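Flakell 2지 그리퍼 안전 애드온 (Kenano 컨트롤러용)
중고 및 재고 장비 > 그리퍼 > 액세서리

판매 상태: 조건부 판매
구성: 제어 모듈, 연결 케이블, 설정 소프트웨어, 시뮬레이션 모델
호환: Flakell 2지 그리퍼, Kenano 컨트롤러
미포함: 그리퍼 본체, 비상정지 버튼, 전원 공급 장치

먼저 읽어 주세요

이 페이지는 제조사 소개문을 옮겨 놓은 것이 아닙니다. 저희가 직접 써 보고 문제를 겪은 뒤에 다시 쓴 글입니다. 제조사 자료에는 "전원이 끊겨도 파지 상태를 유지하며, 통신이 복구되면 안전하게 재개한다"고 적혀 있습니다. 앞부분은 저희 시험에서도 맞았습니다. 뒷부분은 그대로 믿고 구매하시면 곤란합니다.

3월에 Quintela 조립 라인에 이 모듈을 넣었을 때 일입니다. 금요일 오후 교대 직전에 컨트롤러와의 통신이 잠깐 끊겼고, 작업자가 절차대로 오류를 해제했습니다. 그리퍼는 대기해야 했습니다. 그런데 손가락이 최대 폭까지 벌어졌고, 물고 있던 부품이 컨베이어 옆으로 떨어졌습니다. 다친 사람은 없습니다. 부품이 가벼웠고 그 아래에 손이 없었던 덕분이지, 모듈이 제 역할을 해서가 아닙니다.

무엇이 문제였나

로그를 보면 통신이 돌아온 직후 모듈이 마지막 위치값을 버리고 초기값을 불러옵니다. 초기값은 '완전 열림'입니다. 화면에는 이때 '정상' 표시가 뜹니다. 작업자가 보고 판단할 근거가 하나도 없는 셈입니다.

제조사에 문의했더니 처음에는 케이블 접촉 불량이라는 답이 왔습니다. 케이블을 바꿔도 같았습니다. 다음 답은 현장 전기 노이즈였습니다. 차폐를 하고 접지를 다시 잡았지만 역시 같았습니다. 세 번째 답이 오기 전에 저희는 현장을 빼고 확인해 보기로 했습니다. 케이블도 노이즈도 없는 시뮬레이션에서 같은 펌웨어 로직을 돌리면 적어도 원인이 어느 쪽인지는 가릴 수 있으니까요.

시험은 Stistico의 Aníbal Baptista 씨가 맡았습니다. 나무 상판 위에 그리퍼를 두고 통신을 강제로 끊었다가 복구하는 동작을 100회 반복했고, 그중 39회에서 손가락이 명령 없이 열렸습니다. 나머지는 제자리를 지켰습니다. 차라리 매번 열렸다면 출하 검사에서 걸렸을 텐데, 이런 비율이면 몇 번 눌러 보고 합격 도장을 찍기 딱 좋습니다.
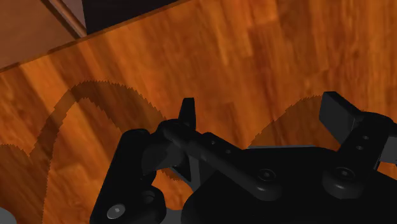 결과를 받은 제조사는 펌웨어를 고쳐 보냈습니다. 변경 내역에는 "재연결 안정성 개선"이라고만 적혀 있습니다. 무엇을 어떻게 고쳤는지 물었지만 구체적인 설명은 받지 못했습니다. 같은 조건으로 다시 돌렸을 때 100회 중 2회가 열렸습니다. 분명히 줄었습니다. 하지만 안전 기능으로 파는 물건에서 2회는 0회가 아니고, 저희는 이 버전을 '해결'이라고 부르지 않습니다.

시뮬레이션 결과를 어디까지 믿을 것인가

이 부분도 과장하지 않겠습니다. 시뮬레이션 모델은 제조사가 제공한 것이고, 관절 마찰과 링크 유격이 실물과 얼마나 맞는지는 저희가 검증하지 못했습니다. 파지력에 관한 수치는 그래서 이 페이지에 싣지 않았습니다. 제조사 카탈로그에 실린 파지력 그래프도 측정 조건이 빠져 있어 인용하지 않습니다.

다만 초기값을 불러오는 순서는 마찰과 상관없는 소프트웨어 문제입니다. 현장 로그와 시뮬레이션 로그에서 같은 순서가 나왔고, 이 점만은 자신 있게 말씀드릴 수 있습니다.

이런 용도에는 판매하지 않습니다

- 사람이 그리퍼 아래나 손가락 사이에 손을 넣는 공정
- 떨어지면 깨지거나 새는 물건을 들어 올리는 공정
- 야간 무인 운전
- 이 모듈을 유일한 안전 수단으로 쓰는 모든 설비

문의하실 때 용도를 여쭙는 것은 이 때문입니다. 귀찮으시더라도 적어 주세요. 용도란이 비어 있으면 견적을 보내지 않습니다.

그래도 쓰시겠다면

교육용이나 연구용으로, 떨어져도 괜찮은 물건을 다루는 자리라면 쓸 만합니다. 설치는 간단하고 커넥터도 튼튼한 편입니다. 설정 소프트웨어는 메뉴 이름이 제멋대로라 익숙해지는 데 시간이 걸립니다. 설치하실 때는 다음을 지켜 주십시오.

1. 비상정지는 반드시 별도 배선으로 구성합니다. 모듈의 정지 입력 단자에만 연결하지 마십시오.
2. 설정 메뉴의 '재연결 시 자동 재개'를 끕니다. 공장 출하 상태에서는 켜져 있습니다.
3. 초기 위치값을 '완전 열림'에서 '현재 위치 유지'로 바꿉니다. 펌웨어를 올리면 이 값이 되돌아가므로 업데이트할 때마다 다시 확인합니다.
4. 오류를 해제하기 전에 물고 있는 물건을 받치거나 치웁니다.
5. 화면의 '정상' 표시를 위치 확인 수단으로 쓰지 않습니다. 손가락 위치는 눈으로 보거나 외부 센서로 확인합니다.

2번과 3번을 모두 적용한 상태에서는 저희 시험에서 의도치 않은 열림이 나오지 않았습니다. 이 조합은 반복 횟수가 아직 부족해서 숫자를 내세우지 않겠습니다.

보증과 반품

제조사 보증과 별도로, 수령 후 90일 안에 재연결 오류가 확인되면 사유를 따지지 않고 환불해 드립니다. 오류가 난 시점의 로그 파일을 함께 보내 주시면 됩니다. 왕복 배송비는 저희가 냅니다. 제조사는 같은 증상을 '사용 환경에 따른 현상'으로 분류해 보증에서 제외하고 있으며, 저희는 이 분류에 동의하지 않습니다.

이미 구매하신 분께

3월 이전에 받으신 모듈에는 수정 전 펌웨어가 들어 있습니다. 설정 화면 맨 아래에서 버전을 확인하시고, 변경 내역에 "재연결 안정성 개선" 항목이 없으면 사용을 멈추고 연락 주십시오. 업데이트 파일은 메일로 보내 드리며, 직접 올리기 어려우시면 모듈을 보내 주셔도 됩니다.

제조사가 다음 펌웨어를 내놓으면 같은 시험을 다시 돌리고 이 페이지의 숫자를 고치겠습니다. 그때까지 판매 상태는 '조건부'로 둡니다.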